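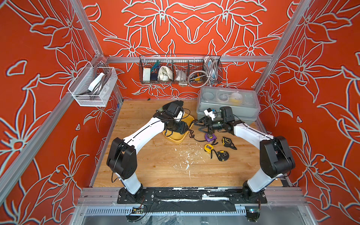
Ticket 613 – Right arm drifts from its taught position after homing
Opened by: Gunvor Nyberg
Project: Bitby (two-arm sorting table, home build)
Status: Open, waiting for a part
Priority: Normal

Summary
After a cold start, the right arm does not return to the same place as the evening before. The error is always to the same side, away from the left arm. At the gripper I measure 2 mm when the arm has been off overnight. If I only restart the program and leave the power on, I cannot measure any error. The left arm is fine in both cases.

This matters for the tape measure job. The task is to pick up one tape measure, turn it and put it into the yellow tray. With the left arm I can run it for a whole afternoon. With the right arm the fingers close on the edge of the case and the tape measure is pushed away.

What I expected
The same position after each homing, as the manual for the Muria controller says.

Steps to make it happen
1. Home both arms and save the position.
2. Switch off the main power and wait until the next morning.
3. Switch on, home both arms, go to the saved position.
4. Compare with the pencil mark on the paper sheet.

Log

March, first entry
Checked all screws on the right base plate. One was a little loose and I tightened it. Ran the steps again the next morning. No change.

Second entry
Changed the motor cables between left and right at the controller. The error stayed with the right arm, so I think the controller outputs are good. Put the cables back in their places. Please note if you do the same: the labels on my cables were in the wrong order from the beginning, and I lost one hour with this.

Third entry
Wrote a small script which moves the right arm between two points 100 times and then goes to the mark. After the last move it was still on the mark. So it does not lose steps while it is working. The problem must be in the homing, or in what happens when the power goes away.

Fourth entry, 21:40
Read the raw value of the shoulder encoder before switching off: 1129. Next morning, before homing and with the arm not touched, the value was different. I should have done this first. The left encoder gave the same value on both days.

Fifth entry
Reply from Ljungberg, where I bought the joints. They ask if the magnet on the shaft can be turned by hand. I had to take off the shoulder cover to test it. The magnet does turn, with some force from a fingernail. They say it should be glued. They will send a new magnet holder, and I should not use superglue because it can creep into the bearing.

Sixth entry
Comment from the Brerkmont workshop forum, copied here so that I don't lose it: "Same thing on mine. The arm sinks a little when the motors let go, and the magnet slips at the stop. Park it low before you cut the power."
I tried this for three nights. Parked low, the error is smaller but it is not gone. I keep it as a habit anyway.

Workaround until the part comes
– Park the right arm low before power off.
– After homing, go to the pencil mark and correct the offset by hand in the settings file. Line "shoulder_offset", right arm only.
– Run the tape measure job with the left arm only.

Still to do
– Fit the new holder, let the glue harden overnight.
– Make the calibration again for the right wrist camera. The old one was made with the wrong offset, so I do not trust it.
– Open the left shoulder also and check that magnet.
– Correct the cable labels.

I will close the ticket when the right arm has passed three cold starts without any correction.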